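How to Find Your First Galaxy with Binoculars

Many beginners think that a galaxy can be seen only with a big telescope. I thought the same for a long time. The Andromeda galaxy is bright enough for simple binoculars, and in a dark place you can find it even with your eyes alone. In this tutorial I explain the way I use myself.

What you need

Any binoculars of the 7x50 or 10x50 type are good. Mine are an old Safavi pair, bought used, and one eyepiece is a little stiff. You also need a chair with a back, warm clothes, and a red light for reading the star map. I print my maps from the Predesetti sky atlas, page 18, where the stars are drawn large.

Choose a night without the Moon. From my balcony in Virnard the galaxy is very weak, so I take the bus to the hill at Dumon, about 40 minutes away.

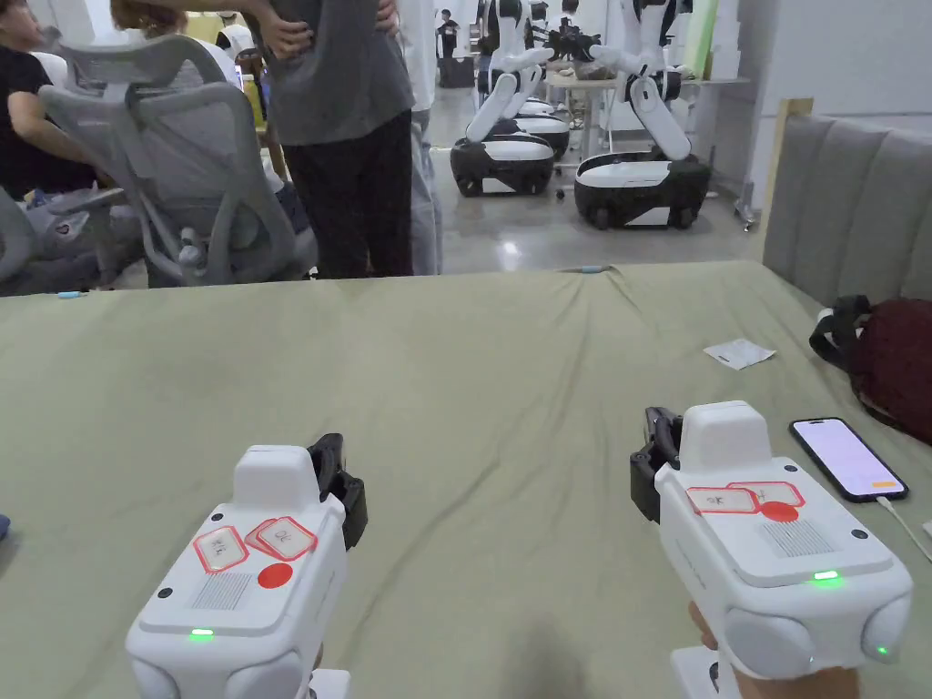

Stay in the dark for 30 minutes before you begin, and do not look at your phone in this time. If you look only once, the eyes must start again.

Finding the galaxy

Autumn evenings are the best for northern observers, when Andromeda stands high.

1. Find the Great Square of Pegasus. It is four stars of similar brightness, and it is larger than most people expect.

2. Start from the corner star nearest to Cassiopeia. Its name is Alpheratz.

3. From Alpheratz, go along the line of stars to the second bright one, Mirach. It has a slightly orange color.

4. Turn toward Cassiopeia and go up to a weaker star, Mu Andromedae. Continue the same distance again, moving slowly.

5. Stop when you see a long gray spot with soft edges. Look a little to the side of it, and it will seem brighter.

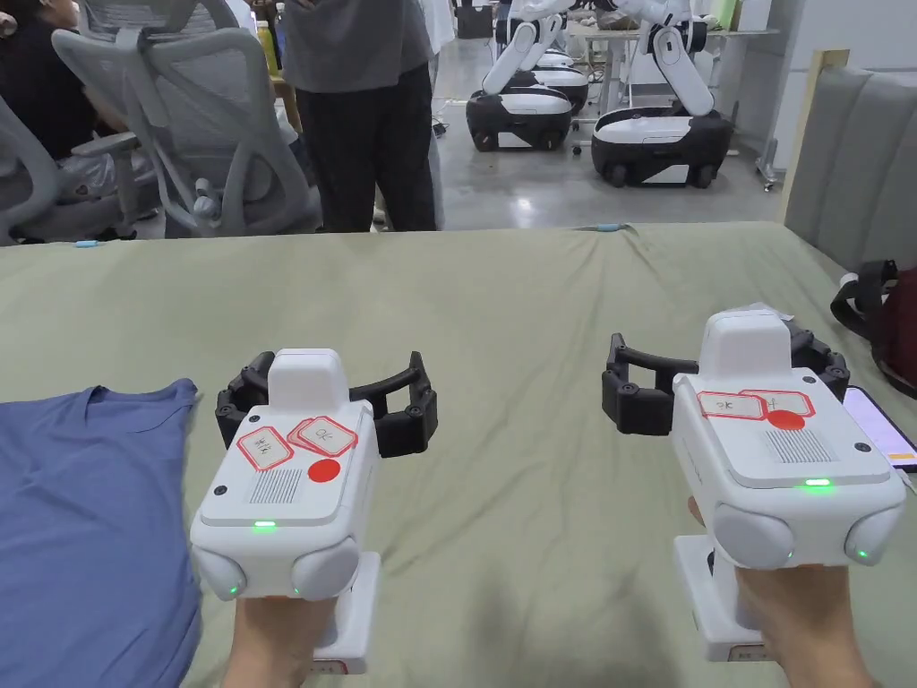 If you cannot find it

Check the focus first on a bright star, which must be a small point. Then go back to Mirach and repeat the last two steps. Thin clouds can hide the galaxy while the bright stars are still visible, so it is worth trying again on another night.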